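Grorkness Shared Workspace
Minutes of the members' meeting, November 2019

Present: eight members. Apologies: two.

1. Minutes of the last meeting
Approved with one correction. The key deposit is $42, not $24.

2. Conference room
Several members asked again that the long table be cleared at the end of each booking. Cups and clothing are being left out and the next group has to move them. Agreed that whoever signs the booking sheet clears the table, takes cups back to the kitchen and pushes in the chairs. Clothing left overnight goes in the bin by the front desk and is kept for 4 weeks.
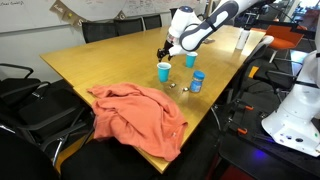 Conference room table, with what looks like a sweatshirt, cups and jar.

The tabletop was last oiled by Isaksson at a cost of $163. They advise against harsh cleaners on the wood. The Ziltar spray will be moved to the restroom closet and a soft cloth kept in the conference room. Coasters were proposed. Agreed to buy one set and see if they get used.

3. Kitchen
The dishwasher is to be run every evening, full or not. Alis has quoted $108 to replace the faucet. Approved.

4. Booking sheet
The paper sheet stays on the door for now. Bookings over three hours need to be entered a week ahead.

5. Other business
The hallway light is out again. To be reported to the landlord.

Next meeting: January, in the conference room.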